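Search got too helpful

I typed "noodle salad" into the recipe search at Pekon and got 200 results, the first 20 of them soup.

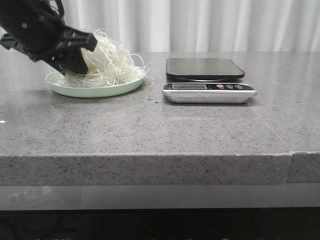
The old index matched words. Dull, but you knew whom to blame. 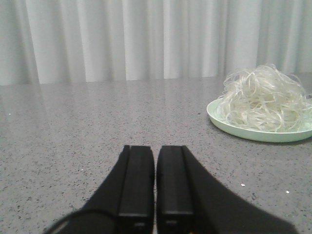

Semantic ranking guesses what you meant. Type "countertop" and it ought to find gray speckled ones — mine offered bar stools.

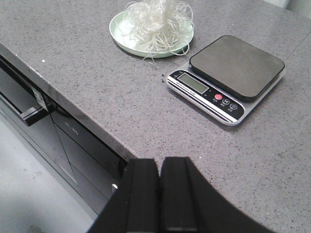

Juntunen, the plugin I went back to, has 2 settings and no opinions. Ask it for glass noodles and a kitchen scale, and it looks for pages with both on them. I'll take that.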